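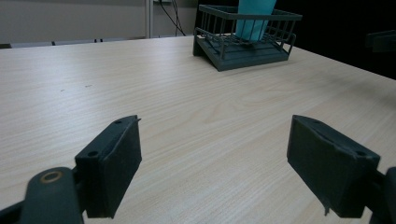
Fingers open over the bench, wire basket beyond reach.

Storkberg hand-held gripper, second review
January 19, 2026

The Storkberg is a two-finger hand-held gripper for recording demonstrations, sold assembled or as a kit. We tested the assembled version against our older Marikar. It weighs 584 grams without the camera; the Marikar is lighter but flexes more at the wrist.

Linkage. The left finger rides on a curved lever. The pivot has a brass-colored ring bushing, and play at the fingertip was low out of the box. After 14 sessions it had grown slightly on the left side – still less than the Marikar showed when new.

Fingers. Blocky, dark gray, flat on the inside. Finish is the weak point. The left finger has a ragged top edge with a sliver sticking out at one corner, and the right has an uneven seam and a thin flap at the lower inner corner. A deburring knife takes care of both. Flat faces hold boxes and folded cloth well. Thin round handles roll.

Camera view. With the mount in its default slot, both fingers stay in view at full opening and the gap between them is clear. Glare on a pale tabletop was mild under our overhead lights. Dark backgrounds lose detail, so set exposure manually.

Software. Seltico's recorder found the device at once. Bindex needed a firmware update first, then dropped 16 of 279 episodes on import, all of them with timestamp errors.

Verdict: recommended for tabletop work. Buyers who handle small cylindrical parts should order the grooved fingers as well.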